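Kitchen and workshop tips: teaching a two-armed robot to pour a drink

Filed under: benches, tools, helpers
By Rizwan Hettiarachchi

I have been hooked on this since June! Every evening at 8 I'm out at the bench in Clundville, showing a pair of arms how to pour from one cup into another, and I have learned more about pouring than I ever did in years of making drinks for people. A lot of you wrote in after the towel-folding page asking how to get started with liquids, so I've gathered up what works for me. Most of it applies whether you move the arms yourself with your hands on the joints or drive them from a pair of hand controllers across the room.

Start dry

Run the whole task with empty cups first. Then do it with rice or dried lentils, which pour in a way that's surprisingly close to the real thing and sweep up in a minute. I did 40 rice pours before I let any liquid near the table, and I'm glad I did, as my first dozen had a nasty jerk right at the tip. You want that jerk out of your wrist before it gets into your recordings.

Pick the cups with care

A see-through cup is great for pouring from. You can watch the level as it tilts, and so can the cameras. Soft cups get squeezed by a gripper, though, and a squeezed cup changes shape halfway through the pour and sends the stream off to one side. Close the fingers slowly, stop at first contact, then add just a touch more. If you can see the rim go oval you've gone too far.

Paper cups are light and slide at the slightest bump. Stand the receiving cup in a holder with a flat, heavy base if you have one. A holder with handles is even better - the second arm gets something sturdy to take hold of later, and the paper never has to be pinched at all.

Color the liquid

Plain water is hard to see against a pale table. Tea is perfect. So is juice thinned down with water, though it dries sticky, so keep a damp cloth within reach. I keep to 200 ml in the pouring cup. With 500 it slops over the lip as soon as the arm changes direction, and with a tiny splash you have to tip so far that the wrist runs out of travel.

Marking the spots

Put a small piece of painter's tape under the table edge (under, so it doesn't show up on camera) to mark where each cup begins. Then move things on purpose! Two inches left, two inches back, holder turned a quarter. If the cups always start in the same place, the robot learns the place and never learns the cup. I shift something every fifth run and note it down in pencil.

Let one arm wait

With two arms it's tempting to have both busy the whole time. Resist it. Bring the waiting arm in with its fingers open, park it a hand's width from the holder, and leave it still while the other one pours. It makes a far cleaner demonstration, and you only have one thing to worry about. When I drive remotely I rest my idle elbow on the chair arm, which sounds silly and helps enormously.

Slow at the lip, quicker everywhere else

People new to this do the entire thing at a crawl. Travel across the table at a comfortable speed, slow down as the cup comes over the target, tip, hold, and bring it back upright in one motion. The Koech controllers I use have a scale setting, so a big movement of my hand makes a small movement of the gripper. I turn that on for the pour and off again for the trip back. Do find out whether yours has it!

If you guide by hand instead, hold the arm well back from the gripper, at the forearm. Holding it close to the cup blocks the wrist view with your sleeve, and I lost an entire evening's worth of recordings to a plaid cuff.

Check both views before you record

The view from overhead tells you where the arms are. The wrist view tells you whether the fingers are lined up with what they're reaching for. Look at both before every session, wipe the lenses, and make sure the holder shows up in each. 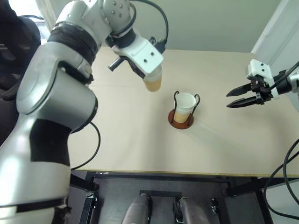
Wrist view:
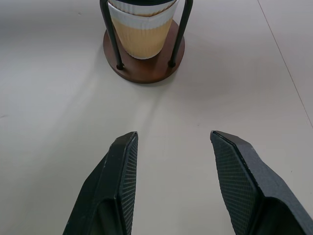 Keep the bad ones

A spill isn't wasted if you label it. I have 932 recordings on the drive now, and the spills live in their own folder called Fendodari (a long story involving a board game). Finish the run even when it goes wrong, set the cup down properly, and mark it. Recoveries are wonderful to have, so if you overshoot and correct, keep that too.

Reader comments

Brusalance
Great page, and I agree on the tea. One thing I'd change is the rice. I found it taught me to tip too steeply, because grains hang up in the cup and then go all at once, and I had to unlearn that with water. These days I go from empty cups straight to cold tea with a baking tray under everything. Also, try swapping which arm does the pouring every so often. My left-hand pours were dreadful for a week and now they're the smoother ones. Do you reset the cups by hand between runs or drive the arms to do it? I've started recording the reset as its own task and it's been worth the extra time.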